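Schlägerhülle, zweiter Anlauf

6. September 2023

Im April habe ich im Verein in Clutberg angefangen, Tischtennis zu spielen, drei Abende im Monat. Der Schläger lag bisher lose in der Sporttasche, zwischen Schuhen und Schlüsselbund.

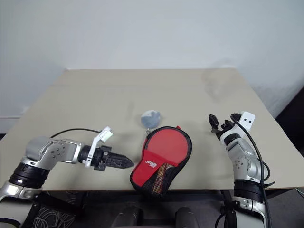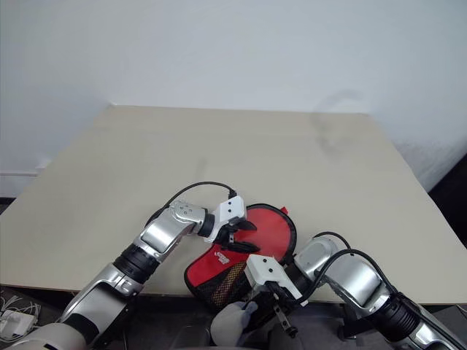 Eine Hülle muss für mich vor allem den Belag schützen. Die erste von Flatard war zu eng, nach zwei Wochen ging die Naht auf. Bei der roten gefällt mir die schwarze Einfassung am runden Ende — und das Netzfach, in das bei mir der Spindschlüssel kommt. Bälle packe ich weiter extra ein. Am Samstag fahren wir nach Indirville zum Turnier.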